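Visit report: Gornerora, Fandby site

Our group went to see Gornerora on a Wednesday in July. They make sorting toys and classroom sets, and over the past few years they have moved part of the packing work to robot arms. We wanted to hear what that has meant for the staff. There were 16 of us, split into two groups so that people could hear over the noise.

The tour started in the molding hall, which is the oldest part of the building and has changed the least. Parts come off the machines, go into bins and are wheeled next door. The carts are still pushed by hand. They tried a conveyor once and took it out again, as it blocked the way to the loading door.

Packing is next door. Viorica Grecu runs this section and did most of the talking. She started at a packing table herself and knows every job in the room. Until the arms came in, each packer filled a set from open bins, closed the lid and put it on a pallet. A good packer did 400 sets in a shift. It was hard on the wrists and shoulders, and people swapped places every hour to get through the day.

There are now 3 cells on the floor, all supplied by Magsi. The packers were not let go, but the jobs are different. Some of them look after the cells, and others check finished sets or handle the odd orders that are too small to program. Two people moved to the molding hall because they did not want to work with the arms. Viorica said the training took longer than planned. The first course was all slides, and it only started to work when they let people stop and start the machines themselves.

New layouts are tried out in a side room before they go to the floor. The software there is called Sarkix. An operator sets the blocks out, runs the arm slowly and notes where it goes wrong.

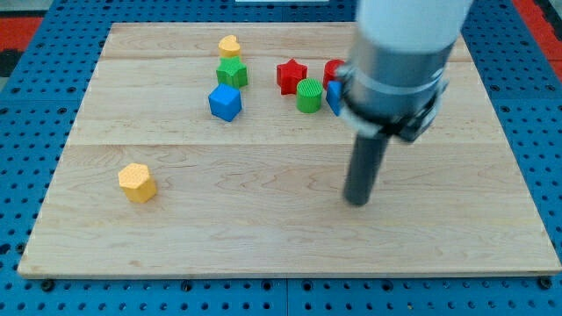 Operators get paid a higher rate once they have signed off on this work, and eight of them have done so. The complaint we heard most was about breaks. At the old tables people talked while they worked. Now they stand farther apart, and one man told us the shift feels longer even though he goes home less sore. Management has moved the coffee area closer to the cells — it helps a little, he said.

We also asked about the night shift. It is smaller than it was, and the people on it have to sort out stoppages without Viorica there. She keeps a notebook by the door where they write down what happened, and she reads it first thing in the morning.

The visit ended with coffee and questions in the canteen. Parking at Fandby is tight, so anyone going on the next visit should share a car.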